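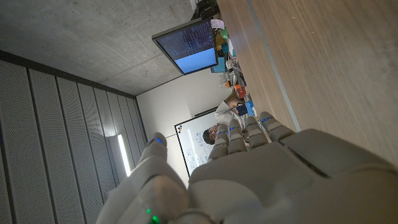
The far end of the table, crowded as ever

Wilma Dow said the table had to be clear by four, and she said it to me, which I thought was unfair. Most of what was on it belonged to Angus. But Angus had gone to Drarnmont for the day with his phone switched off, so there I was at lunchtime with my sleeves pushed up, staring at that heap at the far end and wondering which bit would bring the rest down if I pulled it.

I started with the green thing because it was green and I could see it. Then the little teal box, which I shook (of course I shook it!) and then felt bad about and put back exactly where it had been. That's my whole trouble with tidying. I pick something up, I get curious, I put it down again, and an hour later I've moved a lot of air.

"You're visiting it," Ishbel said from the doorway. "You're not clearing it. You're visiting."

She had her coat on already. It was November and she'd had her coat on since breakfast.

I told her she could help or she could go and bother Shahram. She came in and helped, sort of. She held up one white card after another and read them out in a radio voice, and I said keep, keep, toss, keep, and she put every one of them back in the same pile. Somewhere in there we got to laughing and couldn't stop, and that was another ten minutes gone.

The box was the real problem. Jozefína Mikuš had made it the winter before she moved out to Mackay — plain plywood, with a lid and a slot in the top, no paint, no label. She'd wanted us to put notes in it. Anything we couldn't say out loud, she said, just fold it up and post it. Then she left, and we kept on posting things, and not one of us had ever lifted the lid. 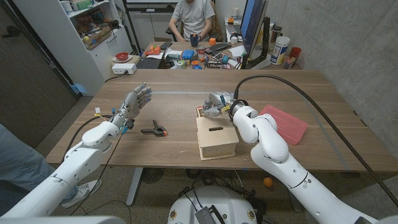 I'd put it down on the near half of the table, where there was room to walk around it, and we both sort of circled. Ishbel poked her finger in the slot and pulled it out fast, like it might bite.

"How many of those are yours?" she asked.

"Two," I said. It was 19.

"Me too," said Ishbel. "Two."

We moved the clamp over and slid the pink tray along and back again, very busy, very efficient. I heard Wilma's car on the gravel at twenty to four. The cards were still in their pile. The green thing was more or less where I'd found it.

Ishbel tore the corner off an old envelope, wrote something with her hand cupped around it, folded it small, and dropped it through the slot. Then she passed me the pencil.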